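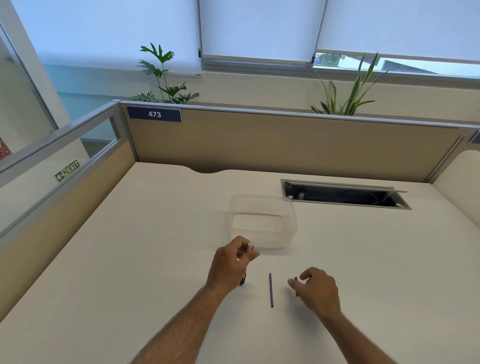 ## Pen sorter build, thread

**1/** Continuing my small arm project in the shared workshop at Dostlow. The goal for this month is modest: the arm must take pens and markers from a white desk and put them into a clear plastic box. I do it first with my own hands, many times, and write down what the fingers do.

**2/** First lesson from the hands: I never pick up a pen the same way twice. A pen lying flat I pinch from above. A marker standing upright I take from the side. So the gripper needs at least 2 approaches, and my old code has only one.

**3/** The arm is the Arside kit, with the base changed. The original base was too light and the whole thing walked on the table when it moved fast. Now it is screwed to a thick board and it stays.

**4/** Fingers are printed in soft filament from Flesent. The first pair was too smooth, and round pens rolled out. The second pair has small grooves across the tip. Better, but thin pens still turn a little when lifted.

**5/** The clear box is a problem for my camera program. It sees the desk through the walls and thinks there is no box. I put a strip of paper tape around the rim at home and the detection became stable. I would like to solve it without tape – if you have done this, please write me.

**6/** White cap on white desk is the second problem. Dark pens are found nearly always. White ones only when the shadow is strong, and with the blinds down the shadow is very soft. I ordered a small lamp to put at the side.

**7/** Numbers from last night: 15 tries with dark pens, 5 dropped. Most of the drops were at the rim of the box, when the pen hit the edge. I will raise the lift height and try again before I touch anything else.

**8/** The servo board is from Sandhu. I added a capacitor of 1000 µF on the power line, and the shaking at start is gone. Check the polarity two times before you switch on. I checked one time, and I had to buy a new one.

**9/** Next: the lamp, the higher lift, and a third pair of fingers with a V shape. Files for the base and the grooved fingers I will share when I have cleaned the names – now they are all called "final".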